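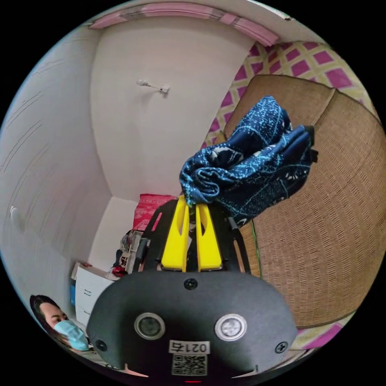

Figure 3. Patterned blue cloth and woven mat, Warstead room.

3 min read

4.2 Soft things in small rooms

Cloth was much the fondest subject of our household diaries, and we confess we grew rather fond of it ourselves. Of 476 entries, 134 dealt with folding, bunching or hanging up a piece of fabric – often beside a mat stood on its edge to free the floor, as people in small rooms so sensibly do.
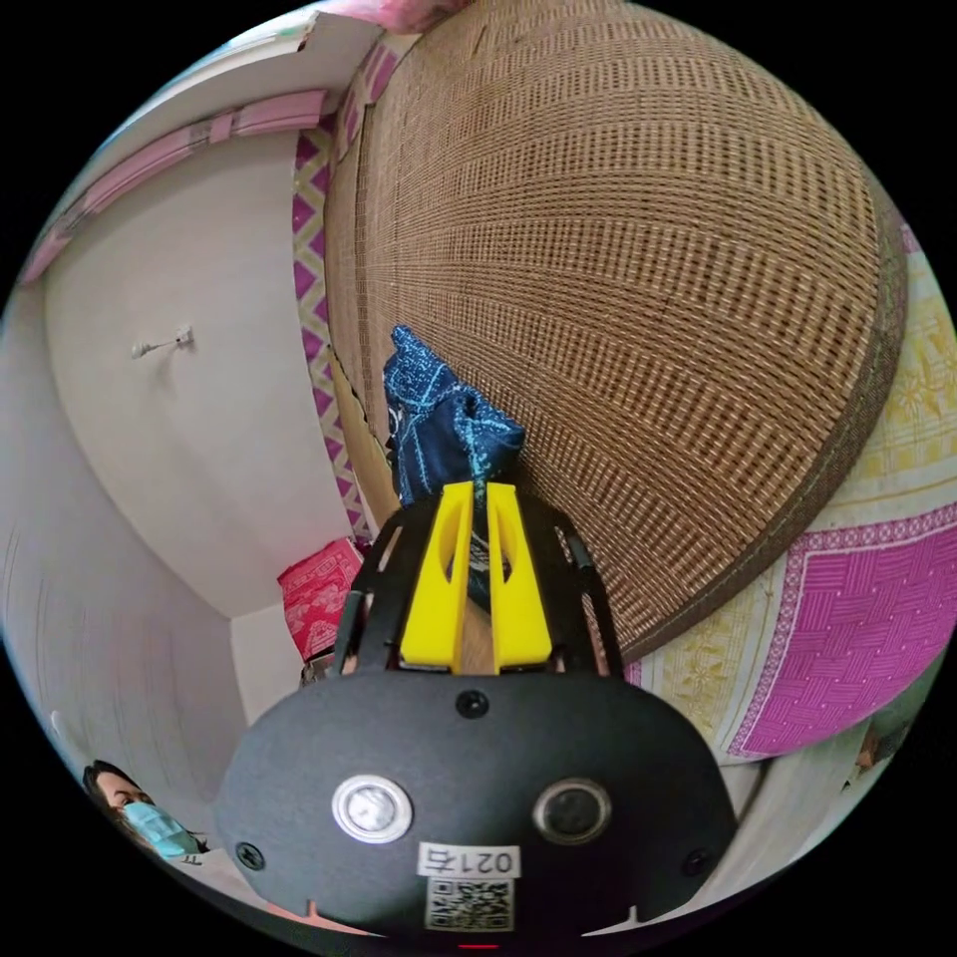
4.3 Where the mats go

Mats moved less often, and usually to the nearest wall.

Related items
Ernetti cupboard survey
Rocha linen diaries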